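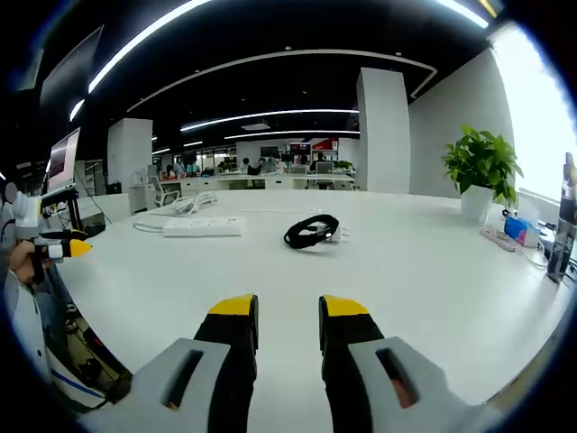 Rhun Beddoe would start with the cables, and he would start with them before anybody has had a second cup of coffee. He has been putting other people's desks in order for eight years, and when I asked him where a person ought to begin on an office table that has gotten away from them, he didn't have to think about it.

"Cables first, always," he told me. "People want to begin with the papers, or they want to go out and buy a nice box. But you can't wipe a table with a cord lying across it, and you can't move a lamp until you know what it's plugged into, so you may as well get down there and follow them all home."

Workplaces > Shared Spaces > Conversations

We were talking at Nedik, the shared office where he spends a good part of every May, and we talked for the better part of two hours, a lot of it (I'll admit) about extension cords. Rhun likes a cable coiled loosely, in a ring about as wide as your hand, and he gets a little pained when he sees one wound tight around its own charger. "It bends right at the neck, and that's where they go. My sister Nora has lost I don't know how many that way, and she still does it!"

Power strips are his other great subject. He would like them up off the table altogether, fixed underneath, but he knows that most people who share a big table want a socket they can reach without crawling. So he lets them stay, as long as they sit toward the middle and nobody's elbow is going to meet one.

And plants? I had expected him to be strict, and he wasn't in the least. "Oh, leave the plant. Please leave the plant. Mabaso upstairs took all theirs out to make room, and the place felt like a bank. Just don't water it over the sockets. Carry it to the sink, let it drain, carry it back."

He does keep a spare cord drawer at home, and he once counted what was in it: 91 pieces, and he could name the use of maybe half. Some of them go back to his first job, at Unana, where he was the fellow who set up the meeting rooms. He says he'll sort it this spring. Nora says he said that last spring.

Filed under: Desks & Tables, Tidying, Interviews
498 shares | 2 comments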